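4.2 The phone and the tabletop

Of all the small things our households wrote about in their diaries, the phone was the one we most enjoyed reading about. Keys go on a hook or in a bowl and stay there until morning. A phone gets put down, picked up, turned over, moved to make room for a plate and put down again, and people have wonderfully firm views on how each of these should be done. The 29 households in the Walczak study sent us almost 200 diary entries on the subject, many of them much longer than we had asked for, and several with drawings in the margin!

We sorted the entries by the way the phone was left: face up, face down, or upright against something. Face up was the default in most homes during the day. Face down belonged to mealtimes, and here the diaries were very clear that the gesture was meant for other people at the table. Kiri Bright wrote that turning her phone over was "how I say I'm listening before I've said anything," and she noticed right away when a guest failed to do the same. We had expected worries about scratched glass to show up in these entries, and they did, but only in a handful of them.

Upright was the position that surprised us. A phone held upright with its screen facing forward takes up very little room on a table, and it can be read by someone whose hands are busy, so it suits recipes, calls with grandparents and homework videos. The trouble is that very few phones will stand like this without help. Fruit bowls, sugar jars, rolled dish towels and the spines of cookbooks were all pressed into service, and one family had a favorite mug that was no longer used for drinking. Keegan Wihongi kept a list of everything his phone had slid off in February, and it runs to most of a page.

The color of the surface matters more than we first thought. A black phone is easy to pick out against a light tabletop with a marble pattern, such as the one in Figure 4, and diarists with pale tables rarely wrote about hunting for a phone at all. Those with dark wood or a busy tablecloth wrote about it often, usually with some heat. Shona Kingi, who has one of each, told us she will walk her phone across the house to leave it on the pale table before bed.

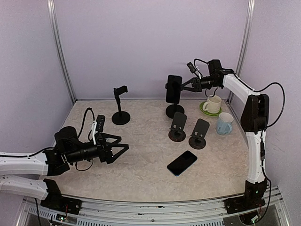

Edges came up again and again as well. Adults in homes with small children kept phones toward the middle of the table, out of reach, while adults living alone tended to leave them near whichever side they sat on. Hemi and Rochelle Tautahi, who share a long table and a charger, had divided theirs without ever talking about it. His phone lived at the window end and hers at the end nearer the stove, and when we pointed this out in the follow-up visit they both laughed and then checked. Both phones were where the diary said they would be.

Clearing the table gave us some of the richest material in the whole set. In 4 households the phone was the first thing lifted, before any plate or glass, and it was held in one hand for as long as the clearing took. In 3 others it was the very last, left sitting alone on the wiped surface. The people in the second group spoke of the wiping as something done around the phone, and the patch underneath it was cleaned later or forgotten. We find this a lovely detail, and it fits with what we saw for mail and reading glasses in Section 4.1, where things in daily use also got their own small unwiped territory.

We should be careful about how far this goes. All of our households had a table large enough for everyone to sit at, and a home where meals are eaten on the couch or at a counter would surely have other habits. The diaries were also written by whoever in the home was keenest to write them, and a person who fills a page on where a phone should lie may be tidier than the people they live with. In the follow-up visits we asked the other members of each household to read the entries and add to them in a different color of pen. Their additions were shorter and often funnier, and in a few cases they flatly disagreed about which way up the phone had been. Where two accounts differed, we kept both and coded the entry as mixed.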